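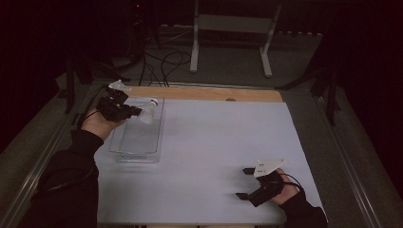 Fodon Hand Gripper Pair, Club Kit

Made by the students of the Cistlow Robotics Club
Status: in use, second build
Loan: members and partner schools
Contact: Farzana Warraich, equipment desk

The Fodon is a pair of hand-held grippers for teaching a robot arm by showing. A student holds one gripper in each hand and does a small table job, for example picking up a bottle and putting it in a box. The club uses the recordings in the autumn project and in the Escobar Cup, where every team must train its own arm with its own data.

We started the design because the older grippers in our cupboard were too heavy for the younger students. Pak-hei Fu drew the first body and Thongchai Ratanaporn made the handle shorter, so that a small hand can close it fully. Both are still in the club and will answer your questions if you write politely and do not expect a reply during exams.

What is in the kit

2 grippers, left and right
2 cables
1 practice box with small objects
1 printed guide, English only
Spare screws in a bag

The left and the right gripper are not the same. Please do not exchange them, even when it looks possible. The recording program expects each one on its own side and will not warn you.

Setting up

Cover the table with a plain, light sheet and pull it flat. Put the box and the objects where both hands can reach them. Lead each cable back along your arm before you begin, and leave enough length for turning the wrist. Start the program, choose the name of your task, and keep both grippers open over the table until the program shows that it is ready.

Move slower than you would with your bare hands. Students who are good at video games are often too fast in the first lesson. Close the gripper on the object, wait one moment, then lift.

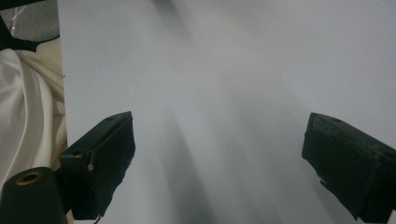 This page was last changed in July.

Finger pads

The fingers are black and angular, with a sloped face on top and a small round hole in each. They are the part that suffers most in club use. Scuffed edges are normal and you can continue to work with them. When a piece of the surface is hanging loose at the inner side, where the object is held, tell the equipment desk, and we will decide if the finger must be changed. Please do not cut or glue it yourself.

Changing a finger is a job for two people: one holds the body, the other works on the screw. Tighten by hand only. Tariq Bangash shows this in the first meeting of the term, and you may ask him again later.

Light and shadows

Soft shadows on the sheet have not made trouble for us. Strong sun from the side has. In the Skestuncombe room we close the blinds on that side after lunch. If you record on different days, try to keep the same lamps on.

How many recordings

For one simple task we ask each team for 300 good recordings before they train. A recording is good when the object arrives in its place and both grippers stay in view of the head camera. Dropped objects may be kept, but save them in a separate folder with the word "drop" in its name.

Known problems in this build

The left handle makes a small clicking noise when opened fully. It has no effect on the data.
The program sometimes forgets the task name after a pause. Check it before every new series.
Very thin objects, such as a sheet of paper, cannot be picked up in a reliable way.

Borrowing

Partner schools may borrow one kit for 2 weeks. Write to Farzana with the name of the teacher, the number of students and the task you would like to try. Collection is on Sunday, when the workshop is open to visitors. Bring a hard case or a strong box, as we do not lend ours.

The drawings of the body and fingers are free for school use. Ask Eirlys Morgan for the files and tell her which printer you have, so she can send the right version.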